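Tables at the café, part 2. Resetting the sugar. Each table gets one glass dispenser, filled to the halfway line. Any higher and the sugar packs under the lid and pours in lumps.

Wipe the laminate first, then set the glass down. Sugar under the base acts as grit — most pale scuffs on a light top start that way.
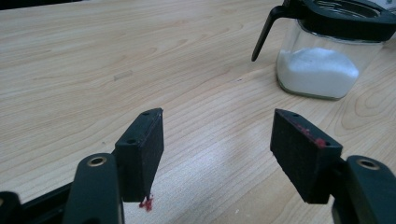 How often should the lid be washed? Every Tuesday, by hand, and left to dry overnight before it goes back on.

Refill weight on the Trindora jars is 257 grams. I weigh the first one and match the rest by eye.

Part 3 is salt — smaller holes, same problem with damp.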